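Curnville Library Sets Up Repair Bench for Old Desktop Computers

October 2019

The Curnville Public Library has opened a repair bench for older desktop computers in its Latanier Street annex. Residents can drop off a tower they no longer use, and working machines will be passed on to local households and after-school programs. The bench was paid for with a $2,000 grant from the Bajpai Fund.

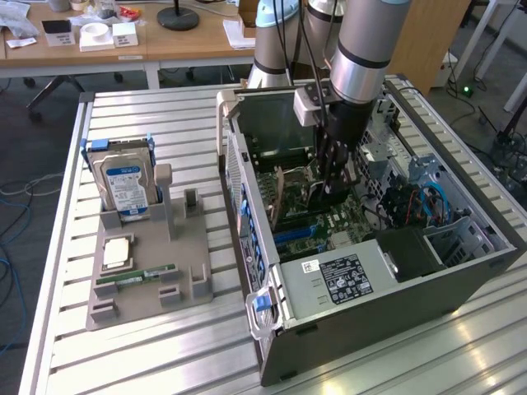

Repairs began with 11 towers donated by Semura, an accounting firm that moved out of its downtown office in February. Each one is opened and checked before a decision is made on whether to fix it or keep it for parts. A gray holder next to the open case keeps a hard drive, a processor and a memory module together. Drives from donated computers are wiped before they are used again.

Nayeli Sandoval, who runs the program, said memory is the part the bench needs most. "People upgrade and leave the old modules in a drawer," she said. "We would be glad to have them."

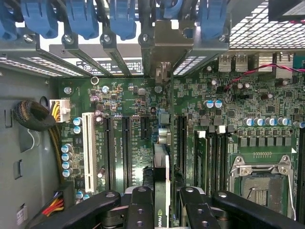
The motherboard of a desktop computer, with blue clips along the expansion slots.

The bench takes drop-offs until 4 p.m. when the annex is open. There is a limit of 2 towers per household. Monitors and printers are not accepted. Power cords should be taped to the case or put in a bag with the owner's name on it.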